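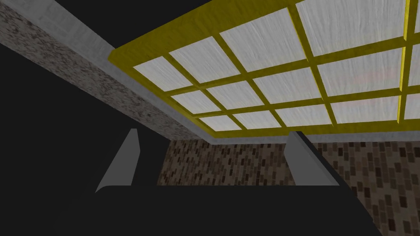
Cahier de labo, 14/05/2021

Reprise du traitement des carottes de glace de lac, campagne de novembre. Benedek Farkas a sorti les deux derniers tronçons du congélateur tôt ce matin pour qu'on puisse les passer à la scie avant midi. Température de la chambre froide stable toute la matinée, rien à signaler de ce côté.

Numérotation : le tronçon supérieur est bien le 3007. L'étiquette du sac disait autre chose, mais la fiche de terrain et le marquage au crayon sur la gaine concordent. J'ai corrigé dans le registre et laissé l'ancienne étiquette agrafée à la fiche, pour qu'on retrouve la trace si la question revient.

Découpe. Lames minces prélevées dans le sens vertical, puis une série horizontale tous les 30 mm. La glace du haut est laiteuse, pleine de petites bulles rondes, typique d'une neige gorgée d'eau qui a regelé. Dessous, passage assez net à une glace claire à grands cristaux en colonnes. La limite n'est pas plane : elle descend d'un côté de la carotte, ce qui complique la mesure d'épaisseur de la couche de neige-glace. Benedek propose de prendre la moyenne de quatre génératrices. D'accord pour cette carotte, mais il faudra alors refaire les précédentes de la même façon, sinon les séries ne se comparent pas.

Une fissure en travers dans le tronçon inférieur, bords francs, sans regel visible. Je pense à un choc pendant le transport entre Ellery et ici. Elle est notée comme telle dans le registre, avec un point d'interrogation. Pas de prélèvement à moins de deux centimètres de part et d'autre.

Masse volumique. Pesées faites sur la balance du fond, celle de l'entrée dérive toujours après ouverture de la porte. Je refais chaque pesée deux fois et je garde les deux valeurs dans le tableau. Pour la glace laiteuse les deux pesées se suivent bien. Pour la glace claire, un échantillon sort franchement du lot ; en le regardant de près il manque un éclat à l'angle, donc le volume calculé est faux. Écarté. Il reste à faire le même contrôle sur les échantillons de la semaine dernière, que j'ai mesurés trop vite au pied à coulisse.

Données de bouée. Bartosz Kołodziej a récupéré la série de la chaîne de thermistances du site Trernard. Le fichier est lisible mais il y a un trou au début de l'embâcle, au moment qui nous intéresse le plus. Il pense à une batterie trop froide, moi plutôt à un connecteur, la coupure est trop nette et la reprise aussi. On ne tranchera pas sans ouvrir le boîtier. En attendant, on ne comble pas le trou par interpolation dans le fichier maître. Si quelqu'un en a besoin pour une figure, travailler sur une copie et l'indiquer en légende.

Premier essai du modèle à degrés-jours avec la température de l'air de Vata. Avec le coefficient habituel on obtient une glace trop épaisse en fin de saison, et l'écart se creuse surtout après les grosses chutes de neige. Logique, le modèle ne voit pas la neige. J'ai essayé de couper la croissance dès que le manteau dépasse un seuil, c'est grossier et le résultat dépend beaucoup trop du seuil choisi. Bartosz a une version avec conductivité de la neige variable, il me l'envoie avec ses notes. Je ne touche plus au coefficient d'ici là.

Comparaison avec le radar de Garnent : reportée. Les profils ne sont pas recalés sur la bonne position, il y a un décalage entre la trace GPS et les piquets qui va jusqu'à 100 m sur la ligne nord. La ligne sud a l'air correcte mais je préfère recaler les deux ensemble.

Divers
- Lame de la scie à changer, elle chauffe et laisse un film fondu sur la tranche. Une neuve dans le tiroir du bas.
- Le film polarisant de la table lumineuse est rayé en plein centre. Décaler les lames vers la gauche pour les photos.
- Les chutes de découpe sont dans le bac bleu, à garder pour la conductivité. Ne pas jeter.
- Plus de sacs grand format. Commande passée par Benedek.

À faire ensuite : finir les lames horizontales du tronçon inférieur, reprendre les épaisseurs sur quatre génératrices pour les anciennes carottes, demander à Bartosz le journal d'alimentation de la bouée - il doit être sur la carte mémoire, pas dans le fichier transmis.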